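Bathroom shelf collection runs through the month

18 February 2021

The Algate collection of toiletries and small household items is open again, and shoeboxes are the easiest way to send things in. We took in more than 800 items in January, most of them creams, soaps and toothpaste.

Pack the box on a bed or a table where you can lay everything out first. Tubes fit best on a slant, and a roll of tape can go in a corner. Check the print on each tube for a date. 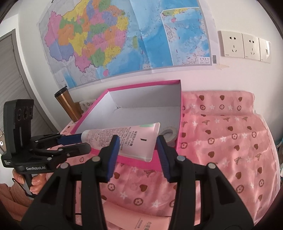

Vibeke Vídalín wrote to ask that people tighten every cap before packing, as hand cream got into a box of notebooks last time and the lot had to be thrown out.

Half-used tubes can't be accepted. Lids should be left untaped until the box has been checked at the desk. Drop-off is at the Torkska building, room 58, or ask for Leif Hafstein.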